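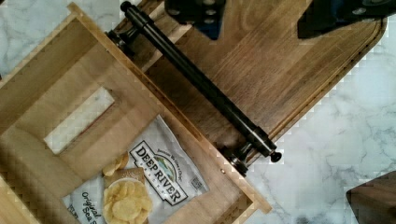 Crate on the marble, chips in, dark board beside it.

Fumstead Forums > Kitchens > Benchtop storage
Thread: Open crate or lidded box on a marble bench?

veinmatch48
Posted 8/9/18
The crate is pale timber, open top, with a hand-hold cut through the side wall. Fixings are screws, and at least one head sits in the outer face. My concern is the marble. Bare timber dragged over a honed finish picks up grit and leaves a grey line. Is felt enough, or should I fit silicone feet?

tradie_offcut
Silicone. Felt holds crumbs and moisture. Use 2 mm pads, one per corner, set in from the edge.

lowsheen
Disagree. Clear silicone left a ring on my Carrara that took a poultice to lift. Felt, replaced every December. I also wouldn't store chips in an open crate. Can we see the whole bench?

veinmatch48
Overhead view: 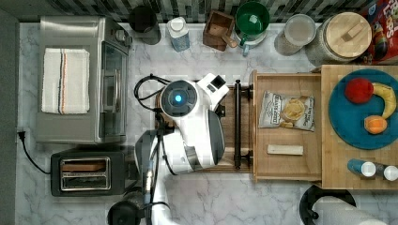

Toaster oven at left, board in the middle, tray with chips to the right.

The board with the black bar handle is the other item in question. It goes under the crate or next to it, depending on the day.

tradie_offcut
Move the tea towel first. Folded on top of a toaster oven is a poor spot for cotton or linen. My Grilleo manual asks for 48 mm clear above and nothing resting on the lid.

lowsheen
Agreed on the towel. The canisters along the splashback are fine where they are.

veinmatch48
Towel noted. I tried the brown tray on its own as a landing zone in the centre of the bench. 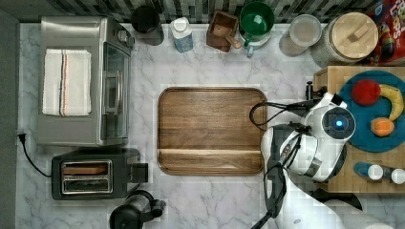 I prefer it. The raised rim should contain crumbs, and the rounded corners are easier to wipe around. Colour is darker than the crate, so the two don't match.

lowsheen
Matching is a minor issue. Check the underside for flatness. My Rácz tray had a bow of up to 2 mm and rocked on stone.

tradie_offcut
A bow that size can be sanded out. Still silicone.

kunden_oiler
Whichever feet you use, oil the underside as well as the top. Kunden board oil, two coats, then leave it off the marble until it has cured.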